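Bench notebook, wet chores
Monday, May

Third week on dishes. The question on the whiteboard is still whether the two-arm cell can do a sink's worth of washing up without a person stepping in, and my answer is still no, but the list of reasons is shorter than it was in the spring plan.

Setup as before: Ziltwood table, wash tray on the left, rinse tray on the right, policy trained on 800 teleop demos. The 300 new ones from last week are not in yet. Skolteta wants a yes or no on the dish task before they pay for the next phase. I would like to give them a number instead.

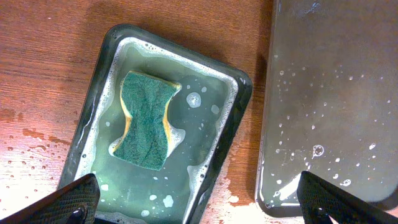 Sponge pickup is the step I trust least. A dry sponge on a mat is easy and we stopped testing it. In suds it drifts when the fingers come down, and the grip estimate is off once the foam takes up water. The pinched waist on this one gives the jaws a natural place to close, and floating with the green side up it at least stands out from the white foam. I'd still rather teach the policy to press down first and then close. Also need to log spilled water on the table as its own failure. A person wipes that up without thinking and we have no wipe step at all.

Rinse is better. The motion is a slow tilt and a pause, and the arms hold the tilt well. What they don't do is check. I rinse a bowl at home, look at it, and rinse it again if I see suds. The policy runs its pause for a fixed time and moves on.

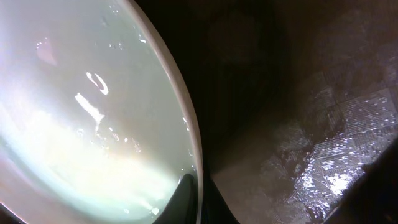

Tried reading "clean" off the wrist view with the Subramaniam classifier. It was trained on 2,925 crops, nearly all of dry plates under flat light, and I don't think it can tell a highlight from a bubble. Options are to relabel with wet crops or to use the head view only and accept the lower resolution. Leaning toward wet crops. It's a dull job, but it can be split between two people in an afternoon.

Where I'd put each chore today, for the Skolteta note:

1. Moving dishes between trays. Close. Fails mostly on thin rims, and a retry usually gets it.

2. Scrubbing. Not yet. Contact force is a guess, and there is no sense of which part has been done.

3. Rinsing and changing dirty water. Not yet. The arms can move a dish through water, but deciding when the water is too cloudy to use is still up to whoever is standing there. 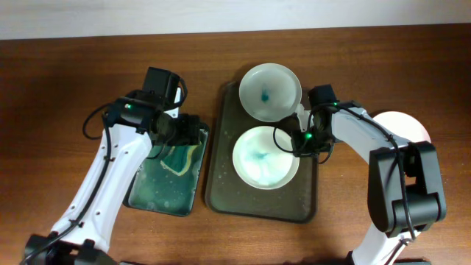
4. Drying and stacking. Not started. Vilto towels are on order.

To do before the next run: finger pads off and dried overnight, drip loop on both cables checked, new demos merged, press-then-close added as a separate skill. Run 3 full cycles with hands off and write down every place I wanted to reach in.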